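Purkonus Opens Entries for Its Small Weddings Prize, With a New Category for Family-Run Venues

Thursday, February 12, 2015

Purkonus, the wedding planning network, is delighted to open entries for this year's Small Weddings Prize, which celebrates ceremonies and receptions with fewer guests than most ballrooms have chairs. Last year the judges read 188 entries, many of them with handwritten notes from the couples tucked in, and we enjoyed every single one of them (even the one that arrived with a slice of cake in the envelope!).

The prize is open to planners, florists, caterers and venues who worked on a wedding held during the past 18 months. For the first time there will be a separate category for family-run venues, sponsored by Pudico, whose table linens will be familiar to a good many of our members. Farms, inns, boathouses and back gardens are all welcome.

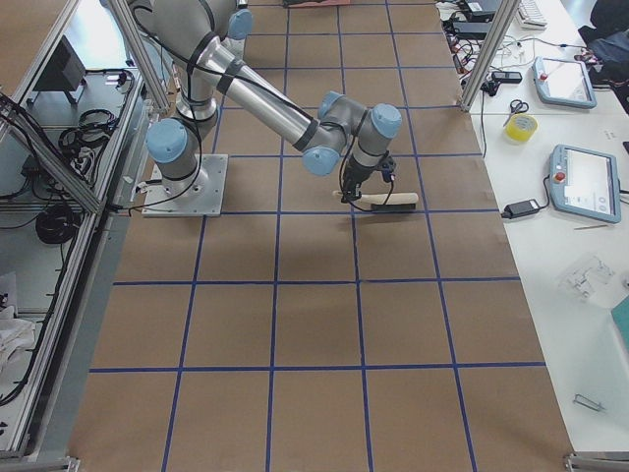 "I started out doing weddings in my aunt's orchard, with borrowed benches and a great deal of hope that it wouldn't rain," said Marisol Park, who chairs the judging panel. "The families who open their gates to other people's big days work terribly hard, and I've wanted a category for them for years. I'm so pleased we finally have one."

Joining her on the panel are Ludger Thiele, whose floral work won the prize two years ago, and Rosemarie Janssen, a caterer known for her long-table suppers. Jianguo Fu returns as judge of the photography category.

Winners will be announced in July at a garden dinner at Hollow, the lakeside inn run by the Kramer family. Tickets for the dinner go on sale in the spring, and members of the network will hear first. All finalists receive two places at the table, and we do hope everyone will stay for the dancing.

Entry forms are available from the Purkonus office and from regional coordinators. Each entry should include a short account of the day, up to 18 photographs and a few words from the couple. There is no fee for members.

Press contact: Leonie Kettler, Purkonus press office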